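Grokwood Science and Gadget Circle
Minutes of the meeting held 2022-10-03

I took the notes again, so blame me for the spelling and for anything I've put in the wrong order. We had a decent turnout, and two new faces who I hope come back (the biscuits were better than usual, so they may have got the wrong idea about us).

1. Last minutes
Agreed as written, apart from my calling the Halik talk "short". It was not short and I've changed it.

2. Matters arising
The projector lead has been found. It was in my own bag. The hall at Fustwood is happy for us to stay on our usual evening until January, and after that they'd like us to pay a bit more. I said I'd ask how much more before we all got cross about it.

3. Main talk: hearing aids and the Shehata sound filter
This was the bit most people came for, and it ran on, but I was glad it did! Our speaker has been wearing the Shehata trial aids for 8 weeks and told us what it's like to have a filter guess which voice you want to listen to. In a quiet kitchen there's hardly any difference from the old pair. In a busy café it picks out the person you're facing and turns the rest down, and the first time it did that our speaker nearly cried into a scone.

It isn't perfect. Turn your head to look for the waiter and the waiter is suddenly the loudest thing in the room. Music sounds thin and a bit tinny, and birdsong sometimes gets treated as noise and taken away altogether, which several of us thought was a rotten swap. The battery gets through a day if you don't stream phone calls, and not if you do.

Lots of questions afterwards. Someone asked whether the aids keep a record of what they hear. The leaflet says the sorting is all done inside the aid and nothing is sent off, but our speaker hadn't been able to find that in the full terms, so I've been asked to write to Shehata and get it in plain words. We also had a lively ten minutes on whether a younger wearer would get more out of it, and I'm afraid I joined in more than a note-taker should. I'm 61 and my own hearing isn't what it was — I had a few things to say about restaurants with hard floors.

4. Halik listening test
Halik have offered to lend us 2 demo sets so members can try the older kind of filter against the new one. Everybody was keen. We'd do it in the Fustwood hall with a radio on and people chatting at the back, which we can manage without any practice. I'll draw up a simple score sheet. Anyone with aids of their own is asked to bring them along as well, and spare batteries please.

5. Newsletter
Copy is still thin. I've got the talk write-up, a book review and a puzzle, and I'd like one more page. Handwritten is fine, I can type it up.

6. Any other business
The tea urn is leaking again. A new one was proposed and agreed, up to a sensible price. The swap table will be back next time, and please take home whatever doesn't go.

Next meeting: same hall, same time, with the listening test first and tea after.

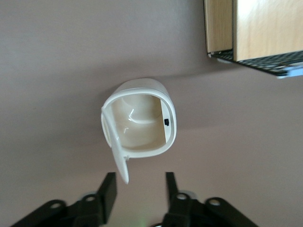
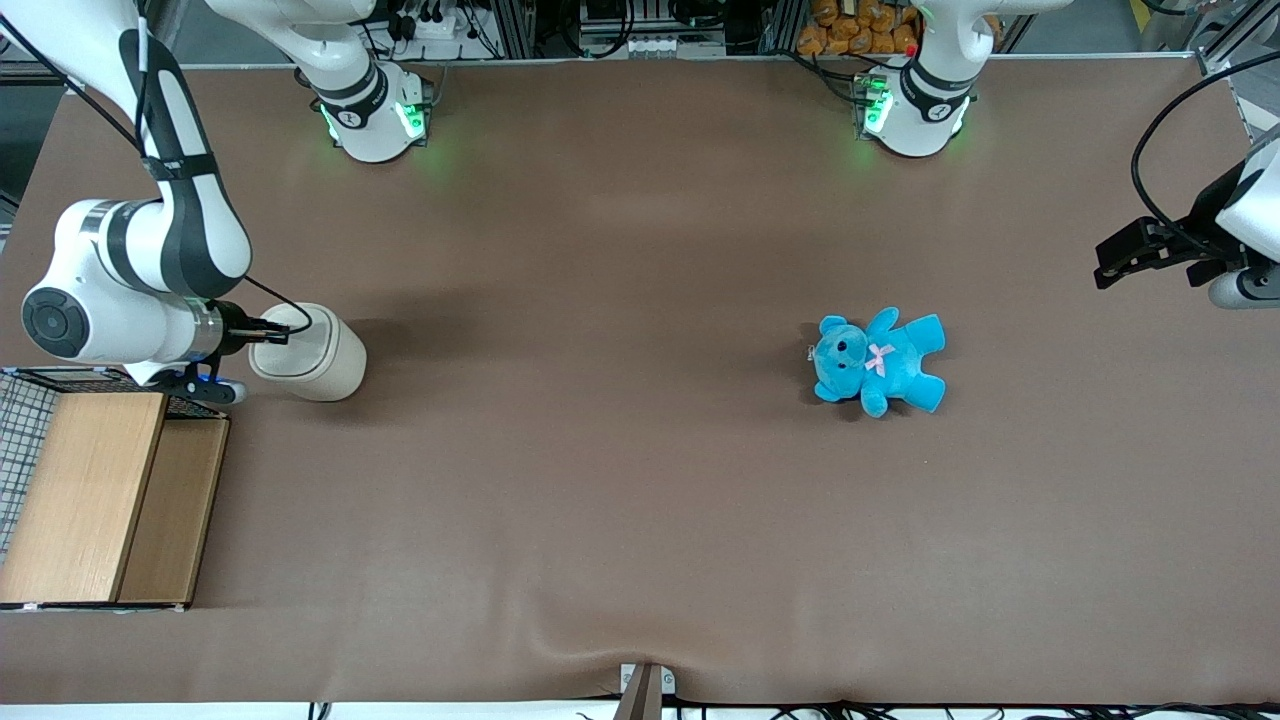 White container with its lid open (first picture); robot arms at the work table (second picture).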